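Graltholm Lab Trains Robot Grasping Mostly in Simulation

11th February – Researchers at the Graltholm robotics lab have presented a method that lets a robot arm learn to pick up household things with very little practice on real hardware. The group calls it Jolasard. The arm trained on 3683 simulated grasps, with objects such as mugs and fruit placed on a plain table, and then needed only 30 real trials to adjust.

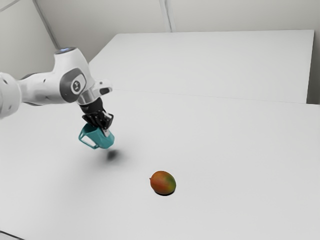

According to Vy Châu, who leads the work, the main change is in how the program chooses its next attempt. "It looks for the grasps where it is the least sure, and repeats those first," she said. Handles were the hardest part – the arm often closed its fingers too early.

Cosmin Bălan, who wrote the simulator, said that one full training run takes 2 days on the computer of the lab. A test with 543 new object models is planned for later in February, together with a partner team in Bresinton. The code will be shared after this test.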